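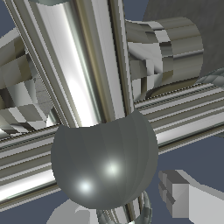
Bud break feels like ten years ago, but I promised you a proper update before the fruit came off, so pour yourself something and settle in. The money from your grant has mostly gone where I said it would, with one detour I'll get to. The biggest change on the home block is that we finally have a cover crop worth the name between the rows. I've also learned a lot about what shine does to my judgment, which sounds odd until you've stood in an equipment dealer's lot. I'm as bad as anybody! Show me a polished chrome bar with a bright white streak down the middle, like the one at the top of this page, and I'll start reaching for my wallet. What I came home with was a used seed drill the color of old mud, and it has done everything I asked of it.

For anyone on your side reading one of these for the first time, I'm Nuno Esteves, and I grow Grenache, Mourvedre and a little bit of Carignan at Esteves, the hill block on the Silley road. The grant is for moving the block off full irrigation and onto deep roots and living ground cover, over three growing seasons. We're at the end of season two. We have 2166 vines in the program, all of them head-trained, and most of them are older than I am.

Let me start with water, because it's what you asked about last time. We ran the drip lines twice all summer. The first time was after the early heat, when the young replants on the west side started folding their leaves by mid-morning, and the second was right as the Grenache was coloring up. Everything else lived on what was in the ground. I was nervous (my wife would use a stronger word) and I walked those rows most evenings poking at the soil with a piece of rebar. The old vines barely noticed. The Mourvedre at the top looked a little sulky and stopped growing earlier than I'd like, but the tips stayed healthy and the leaves are still green down by the fruit.

Now the bad part. We lost 86 of the replants. I'd like to blame gophers, and gophers got their share, but mostly I planted that section too shallow and I was in a hurry to beat the rain. The holes on the upper end have a hard clay layer a foot or so down, and I knew that, and I let the crew go ahead anyway. Those vines never got their roots through it. I have the spots flagged and we'll go back in December with the long auger bit, break up the clay properly, and let the winter rain work on the holes before anything goes in them. The nursery at Rerkness has the same rootstock set aside for me. I'm paying for the replacement vines myself. That one's my mistake and it shouldn't come out of your budget.

The cover crop is where I get to brag a little. Last year, you'll remember, it was a patchy mess of oats and whatever blew in from the road. This time we drilled a mix of barley, vetch and crimson clover right after the first good rain, and it came up thick as a rug. In spring the whole hill was humming with bees. We rolled it flat in May instead of mowing, and that mat of straw was still there in August, all beat up and brown but doing its job. Push your hand under it on a hot afternoon and the soil is cool. There are worms in places where I haven't seen a worm since my father quit disking!

The detour: I'd budgeted for a soil moisture system from Revico, with probes in every section, and after the trial month I cut it down to two probes. They work fine. I just found I was looking at the phone when I should've been looking at the vines, and the readings on the lower rows told me the same thing as the ones right next to them. One probe is in the replants and the other is up in the sulky Mourvedre, the two places where I really can't guess. The leftover went toward the seed drill, as you okayed over the phone this spring. I've put the receipts in the folder with the bookkeeping, along with the credit from the returned probes.

Fruit looks good as of this morning, September 6, 2025. The clusters are smaller than last year and looser, and the berries are small with thick skins. I've been chewing on them all week and the Grenache seeds are getting that nutty crunch. My guess is we pick the lower Grenache first, then the Carignan, and then wait on the Mourvedre for as long as the weather and my nerves allow. The crop will be lighter, no way around that. Both of the winemakers who buy from us have been out to walk the rows and they're keeping their full contracts, and one of them asked if she could have the top Grenache kept separate, which has never happened before. I said yes before she'd finished asking.

There are a couple of things I need from you. The last payment is set to land after pruning, and I'd love to get part of it sooner so I can buy seed this fall while the good clover is still around. Last year I waited and ended up with the sweepings. Also, could you tell me whether the season three plan still has to include the weather station? The neighbor down the hill just put one up and he's happy to share the numbers, and I'd much prefer to spend that line on mending the terrace wall below the replants, where it's starting to belly out.

And come see us during harvest if you can get away. Wear boots, the straw is slippery early in the day. We eat lunch under the walnut tree when the last bin is loaded, and there's always too much food.

Nuno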